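Wurkov Two-Finger Gripper Evaluation Kit
Linkage gripper with wrist camera, for trial and comparison on existing arms
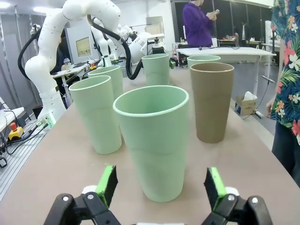 Wrist camera view over the open fingers, with green and brown tumblers on the test table.

Product page last revised Apr 18, 2022

Overview

The Wurkov evaluation kit is intended for laboratories, teaching departments and integration firms that wish to assess a two-finger gripper on their own arm before placing an order. It is supplied by Sastus on loan or for outright purchase. The kit contains one gripper, one wrist camera with its bracket, a controller and a set of interchangeable finger pads.

The fingers are black plastic linkages joined by small pivot pins. Each carries a bright green friction pad on a black foam backing. The foam allows the pad to settle against a curved or tapered surface, and the pads may be changed without removing the finger from the gripper body.

Camera position

The camera looks forward between the fingers, so that both pads remain in view while the arm approaches an object. Users comparing camera positions should note that a wrist view is affected by objects standing one behind another. A tumbler directly in front of the gripper fills much of the middle of the picture, and one placed behind another may show little more than its rim. Where the task depends on finding every object on the table, Sastus recommends a second, fixed camera. The controller accepts both inputs.

What is supplied

Gripper body with two linkage fingers, fitted
Wrist camera and bracket
Clirkov controller, with power supply
Finger pads, 4 pairs
Adaptor plate (please state the make of arm when ordering)
Arm cable and cable ties
Printed handbook

Test objects are not included. Plain plastic tumblers of a single shape are well suited to a first trial, particularly where one differs in colour from the rest, as the same grasp can then be used for sorting as well as for lifting.

Technical data

Type: two-finger, linkage driven
Finger pads: green friction surface, black foam backing
Controller: Clirkov, bench mounted
Camera inputs: two
Control cycle: 100 per second
Cable length, gripper to controller: 400 cm
Order reference: 243

Comparing the Wurkov with the Joly gripper

Customers frequently ask how the Wurkov differs from the Joly, which Sastus also supplies. The Joly has straight parallel jaws and holds a fixed line throughout its travel. It is the better choice for square-sided parts and for work in which the closing position must be repeated closely. The Wurkov is more forgiving of objects that are round, tapered or slightly out of place, and its pads mark soft plastic less readily.

Both grippers use the same adaptor plate and the same controller - only the arm cable is changed. A department borrowing both may therefore run one set of trials twice, keeping the arm, table and objects as they are. The handbook includes a blank results sheet for this purpose, with columns for missed grasps, dropped objects and objects knocked over during the approach.

Fitting and safety

The cable should be given enough slack to follow the arm through its full movement and should be checked at the outer joints before each session. An emergency stop must be within reach of the operator. The controller has a terminal for connection to an existing stop circuit, and the gripper will hold its last position when that circuit is opened.

Loan terms

Evaluation kits are lent for four weeks, with one extension on request. Carriage is charged in both directions. Worn pads are replaced without charge; damaged fingers are invoiced at the listed price. The loan pool is closed for inspection throughout August, and kits must be returned before the start of that month.

Orders and loan requests should quote reference 243 and give the make of arm, the intended objects and a delivery address.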